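Tags: Sports > High School > Volleyball

Okay, I'm just going to post this as one long thread because my group chat has muted me. The Abera girls are through to the regional final! Through! In straight sets!

Some background for people who don't follow high school volleyball (you should, it's free and the gym is warm). Abera lost 7 seniors last spring. Seven! The whole front row plus the setter. Every preview I read had them finishing near the bottom, and I figured that was about right.

Then they opened October by dropping two in a row to Skaron and Pristilum, and the Pristilum one was ugly. Missed serves, nobody calling the ball, balls dropping between two people who were both looking at each other. I drove home with the radio off.

What changed was the serve receive. Coach Prapai Rungrueang went from a four-passer setup to three and moved the libero over to the left back, where teams had been picking on them. Simple stuff, and you could see it by the second match. The passes started getting to the net and the middles finally had something to hit.

And the middles can HIT. I've been going to these games for years and I forget every time how loud a clean quick attack is in that gym. It comes off the back wall like a door slamming. 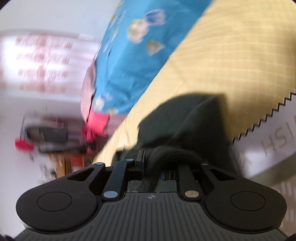 Chun-hung Au replied that the passing gets too much credit and the real fix was the serving, that Abera quit going for aces and started putting the ball deep on the weakest passer, and that Skaron looked lost in the rematch once that started.

Fair point, and I'll take half of it. The deep serves were huge in the Skaron rematch. Their outside hitter had to pass every other ball and then get up and swing, and by the end of the third set she was gassed. But you can serve as smart as you like and it still comes back over the net sometimes, and somebody has to dig it. I'm sticking with the passing.

Anyway, the semifinal. Cistora came in with the tallest block in the region and a whole lot of noise behind them. They brought drums. I like drums! More drums at volleyball, please.

First set, Abera goes down early and it looks like trouble. Cistora's block is taking everything away down the line. Then the setter starts running the slide behind her, and the block is a step late on it over and over. Abera takes the set by 3 and I have already lost my voice.

Second set was the best one I've seen all year. There was a rally in the middle of it that would not end. Pancake dig, overpass, block, cover, another dig off somebody's shoulder, and finally a little tip to the deep corner that everybody just watched land. Both benches were standing. The ref was smiling, I swear.

I should say something about the setter because she's a sophomore and she was on JV last year. Her hands are so quiet. No spin on the ball at all. She got called for a double twice in the opener against Skaron and I don't think I've seen her whistled since.

Third set got tight at the end. Abera had match point, served it into the net, got another one, served THAT into the net, and at this point the man beside me was reading the fire exit sign out loud to calm himself down. Third match point, short serve, bad pass, overpass, and the freshman middle just hammered it straight down. Done. Pile of kids on the floor.

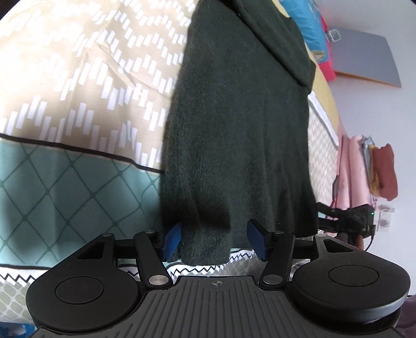 Final is against Pristilum, at Pristilum, and yes, I'm nervous. They haven't dropped a set at home since that first meeting and their fans get right up on the end line. School color is green, so I'm going in a knit sweater, dark green, same kind as the one in the photo, even though the gym will be boiling with up to 1000 people in it. I'd like to be on the home side of the net before warmups, near the Abera bench, so get there early if you want to sit with me.

What I'll be watching for - whether Abera can side out in their second rotation. That's the one with the two smaller blockers up front, and it's where they gave up that long run in the first Pristilum match. If they get through it on the first or second try each time around, they can win this.

Also watch Pristilum's opposite. She's a lefty and she hits sharp cross from the right side, and the ball is on you before you've read it. Abera will need to dig her a little and just live with the rest. You don't stop a kid like that, you make her swing 30 times and hope her arm gets tired.

Chun-hung Au says Pristilum in four. I say Abera in five, and I've promised to buy the nachos if I'm wrong.

Somebody asked about parking - the lot behind the gym fills up fast, so use the one by the tennis courts and walk around. Side door is usually open. Bring cash for the bake sale, the lemon bars go first.

Go Abera!! More when I get my voice back.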